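How to do Culdale Edge in a day

Start at Farkow car park, early. Fills up fast in March. Six miles round, 2000 feet of climb, most of it in the first hour.
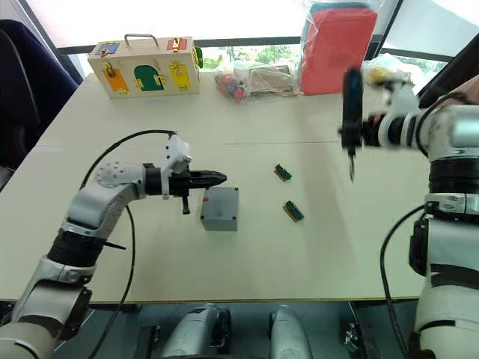

Ritu Dixit reckons the other way round is kinder on the knees, and she may well be right. I still go clockwise. Left at the second stile, follow the wall, dont cut the corner, its bog.

At the top, bear right for the cairn. Windy. Eat lower down, then
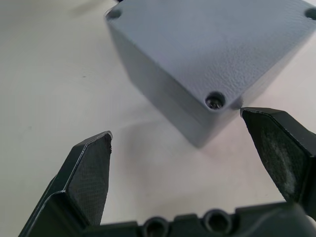 take the zigzags, slowly. Loose stones. Back over the footbrige and you're at the cars.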